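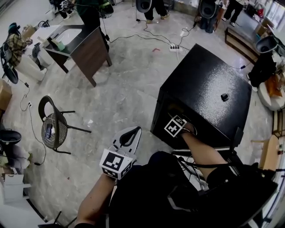 Cables and black box on tiled floor. 

PRE-SHOOT SAFETY CHECKLIST - STUDIO AND AUDIENCE AREA
Production: Wiresa (web comedy series, four episodes)
Venue: Kudstead, ground floor
Completed by: Rhona Carnegie
Date: July 30, 2024
Status codes: P = pass, A = action required, N/A = not applicable

1. Exits and egress - P
Both exit doors open fully from inside without a key. Illuminated signs working on mains and battery. Centre aisle clear to full width.

2. Audience seating - A
Capacity for this layout is 143. Row F had two chairs not clipped to their neighbours. Clip before doors. Riser handrail firm, no movement at base plates.

3. Lighting grid - P
Safety chains fitted to all fixtures. Load on bar 2 is 88 kg, under the posted limit. The 1,000 W fresnel above the kitchen set has been moved clear of the drape. Keep it there for all episodes.

4. Power distribution - A
RCDs tripped correctly on test. Test tags current except on one four-way board backstage, last tagged in June of last year. Board withdrawn and labelled. Dunbar to supply a replacement.

5. Cables and trip hazards - A
Runs across walkways to be ramped or taped along their whole length. The run behind the sofa flat was taped at the ends only. Slack to be coiled on the side away from cast entrances.

6. Scenery and props - P
Flats braced and weighted. Breakaway crockery stored apart from the real crockery, in marked tubs. Dining table leg re-glued, load tested, no movement.

7. Haze and effects - N/A
None scripted for this block. If the dream sequence returns to episode three, reissue this form and isolate the smoke detection through the venue only.

8. Fire equipment - P
Extinguishers in place, gauges in the green. Fire blanket at the practical stove.

9. First aid and communications - A
Kit complete apart from saline. Radio 31 has an intermittent transmit fault. Return to Zuvine and swap before rehearsal.

General comments
Items 2, 4, 5 and 9 to be closed before the audience is admitted. Item 5 was also open on the previous form - floor manager to initial it separately.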